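Search posts
Search this author's posts

Posts by Ji-hoon Son
October

Thread on what automated suturing has changed in our skills lab at Mivbridge. I run the bench side. No sales pitch, I don't work for the supplier.

The job first. We prepare and stitch practice pads for instrument checks. Until last year every stitch was driven by a person at the console. Now the software does the routine passes and a person watches, approves or takes over.

The package is called Hikeo. It plans the needle path, moves both arms, and stops at set hold points. The operator presses to continue. If you touch the hand controls at any time, it gives you the arms. That handover is the part we tested hardest before we let anyone near it.

Staffing: we had two operators per shift and we still have two. What changed is what they do. One supervises the run, the other prepares pads and checks finished ones under the magnifier. They swap halfway through.

The swap was Sun-ja Tak's idea. Watching a machine sew is more tiring than sewing. She logged her own late takeovers against time in the chair and the pattern was plain enough that we changed the rota the same month.

Knots are still the hard bit. A straight pass through the pad is geometry. A loop of thread is not: it twists, it sticks to a wet surface, and it hides behind the jaws just when you need to know where the free end is.

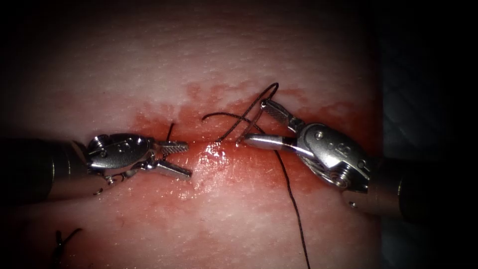

So the hold points cluster around the knot. There's one before the loop is laid, one before the other instrument goes for the tail, one before tightening. Rosaire Carrier wanted to drop the middle one to save time. We tried it, the takeovers went up, and it went back in.

Numbers, for those who asked. In the last batch of 114 knots the operator took over on nine. Most of those were a missed tail. I wouldn't compare that with a manual batch, where there is no such thing as a takeover and a fumble simply gets fumbled again until it holds.

Fake blood makes it worse, as expected. Glare off a wet pad confuses the thread tracking. Soo-ah Nam turned the bench light down and moved it to one side, which helped a little. She is still working on it.

What people lost: hands-on time. Do-yoon So joined after the change and had tied very few knots at the console when he was first asked to rescue one. He said so, rightly. You can't take over a task you have barely done.

We now keep a share of each batch fully manual. It costs us output – the planning office noticed – but everyone on the rota stays in practice. I'd put this in from day one if I were setting up again.

What people gained: fewer sore thumbs and a proper record of each pass. Checking used to rely on the operator remembering which stitch had felt wrong. Now the checker opens the log and goes to it.

Job titles haven't moved. The grade descriptions still say "console operator" and the pay follows the old wording, although supervising and log review are extra skills. I've raised it twice. Answer pending.

Someone asked whether it will run unattended overnight. Not here. The hold points need a person, and I have no plan to remove them.

Next up is a different thread from Skoson, which is meant to be stiffer. If it keeps its shape better in the loop, the tail should be easier to find. I'll post the takeover count when the batch is done.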